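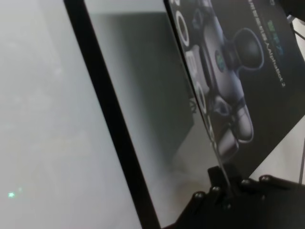

Session 2: comparing two grippers, Moken and Janero

Use the same arm and the same wrist camera for both grippers. Change the gripper only, then redo the camera offset before you start.

Each gripper gets 200 tries. Log every try, including the ones you stop by hand. A drop after the lift counts as a miss.

Things to note in the log:
- finger opening at the start
- how much of the view the gripper blocks
- whether the box turned in the fingers

Last June's log has 1,472 rows and is on the course page. Row 215 is a double entry, so delete it.

Logs are due before the next session.

This site uses cookies. Accept all | Manage settings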